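## Unit 4: Gathering Demonstrations in Simulation

Course handout, Istville. Module lead: Teodor Söderlund. Issued 2/19/22.

A learning system of the kind studied in this module is trained on demonstrations. Each one records what the cameras see, together with the commands given by the operator, from the start of a task to its end. Students will collect their demonstrations in the Rosteo kitchen, a simulated room, and will submit them to the shared store for marking.

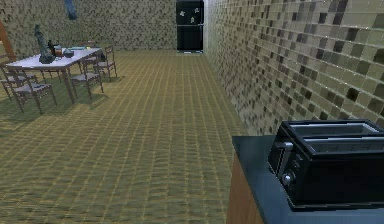

Coverage matters more than volume. A set of 512 demonstrations that all begin from the same spot may teach the system less than 138 begun from varied positions. Students should therefore record views of the wider room as well as the worktop. A view with the toaster close by on the counter and the black refrigerator against the far wall gives the system both near and distant objects, with open floor between them. Views of this sort are of particular value where the task involves moving from one part of the kitchen to another.

### Starting conditions

The position of loose objects must be changed between demonstrations. Fixed furniture and appliances are to stay where they are unless the task sheet states otherwise. Cloth requires additional care – its folds settle differently each time, and small objects may be partly hidden beneath it.
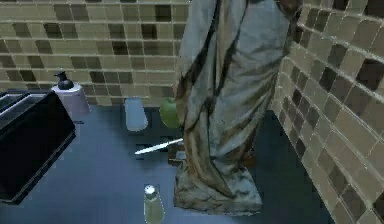
Partly hidden objects should be kept in the set. They are to be labelled by name where the operator can identify them, and as "unknown" in all other cases. Guesses are not accepted.

### Requirements for submission

- Each student submits 26 demonstrations.
- Failed attempts are kept and marked as failed.
- Pauses at the start of a recording are trimmed; pauses during the task are left in.
- The task sheet number is entered before recording begins.

Reading for the next session: the Jimberg notes on labelling, sections 1 and 2. The Berge exercise will be set in December and draws on the same store.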